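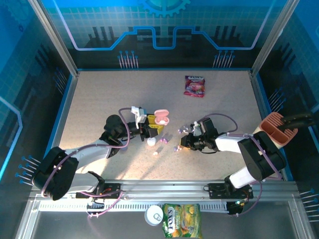
The Tabletop Dump: Emptying Out the Everyday Bag

February 12, 2021

Start with a clear surface. Any surface. Kitchen counter, desk, the lid of the washer if that's what you've got. Then tip the whole bag out and look at what you've been hauling around.

I did mine on a Tuesday-ish sort of morning, coffee going cold, and the small stuff was worse than I expected. Earbud case. Candy bag, the Fox's kind. Pens, two of them dead. A parking stub from April. A lip balm with no cap, which had made friends with the parking stub.

The thing about small stuff is that it never gets sorted because it never looks like a mess. A coat on a chair, you see it. An earbud case at the bottom of a tote, you don't, you just dig for it. At the bus stop. In the rain. With gloves on.

So, the dump. Set a timer for four minutes, no more. Everything goes in one of three spots: back in the bag, somewhere else in the house, trash. If you're stuck on an item, push it to the far edge of the table and keep going. Come back to it when the rest is done.

Earbuds first. A pink case is easier to find than a black one, I will die on this hill. Open it up before it goes back in. Check both buds are there, check for crumbs. A dry cotton swab gets into the little wells fine. Don't use anything wet. Then it gets its own pocket and it stays in that pocket, and if your bag hasn't got one, a zip pouch will do. The Sukby mini is the one I keep buying. It's cheap, it washes, and the zipper hasn't quit on me yet. The Plelier one is nicer looking but the lining snags, so skip it unless you mostly carry cards.

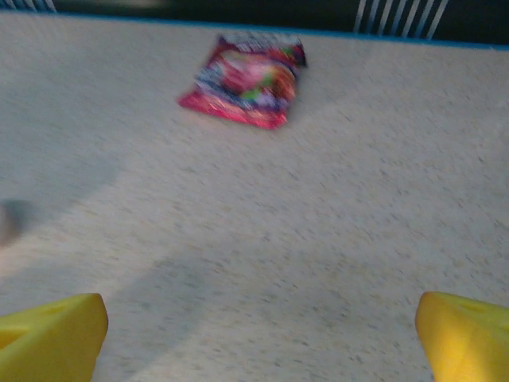
Candy is its own problem. A small bag is fine for a coat pocket but give it a week in a tote and it's under everything, squashed, and then one day it's open and there's sugar in your charger port. Ask me how I know. Either eat it or decant it. I use a flat screw-top tin from Ağca, a little kitchen shop near my train stop, four bucks, and it holds one snack bag's worth with room left over for gum. You could just as easily use an old mint tin. My sister uses a film canister and is smug about it.

Wrappers go out the same day. Make that the rule. If you only make one rule, make it that one.

A word on the surface itself. Speckled tops hide crumbs, which is lovely right up until you put your clean things back down on them. Wipe first, dump second. I got this backwards for years. A pale top is still the best for sorting though, anything with color on it jumps right out at you, and you're less likely to sweep a earring onto the floor. 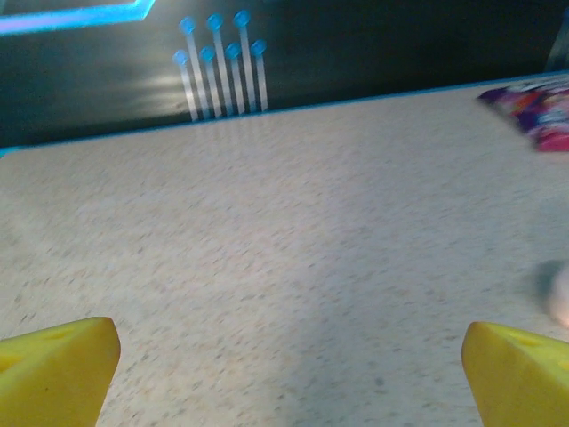
Do you need a divided insert? Probably not. I tried the Plalavow, the felt one with the stiff sides, and it was 70 dollars and took up almost half the bag by itself. Their big one is 129. For felt. Two zip pouches and a tin got me to the same place, and I can move them into a diffrent bag in one go.

Last bit. Weigh the bag before and after if you have a bathroom scale handy. Then hang it up empty overnight, mouth open, let it air. Put things back in the morning when you know what the day needs. Some days that's earbuds, keys, done.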